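The Green Bowl

When my aunt died, Zhenhua Cheng wrote me a letter from Sonport. He said that the kitchen things were still on the shelf, and that I should come in September, before the rain.

I took the morning bus from Jadov. It was 110 miles, and I slept for most of them.
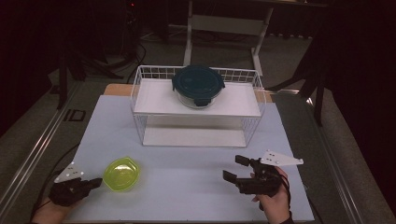
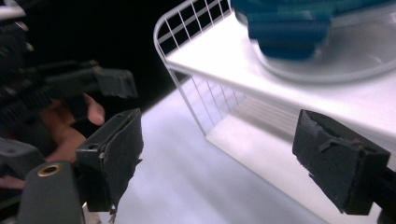
My aunt had always believed that a kitchen needs only what you can carry in two arms. She cooked for fourteen people every New Year in the apartment on Prarken Street, and still she owned almost nothing. What she had, she kept on a white wire shelf, and when I think of her I see that shelf before I see her face. The round glass container with the dark teal lid stood on top of it, and it was for the plums. I was not allowed to open it without asking. I asked every day, and every day she said, "After Song comes home." Song was my cousin, who worked on the ships, and one winter he did not come home until April. By then the plums were so sour that we all cried and laughed when we ate them.

The green bowl was mine. I ate my rice from it for four years, while my parents looked for work in the north. When I left, I wanted to take it with me, but I was too proud to say this, and my aunt was too proud to offer it. She only washed it and put it back.

Zhenhua had made tea. He was her neighbor for a long time and he knew the kitchen better than I did.

"Take the shelf also," he said. "It is light."

"I have no place for it."

"Then take the glass one. She would want it to be used."

I held the bowl and turned it. I had remembered it bigger — big enough for a whole dinner. Now it sat in my hand like something for a child, and I was ashamed that I had waited so long to come.

"She asked about you," Zhenhua said. "She asked if you were eating."

I told him that I was eating. He poured more tea, and we sat until the window became dark and it was time for my bus.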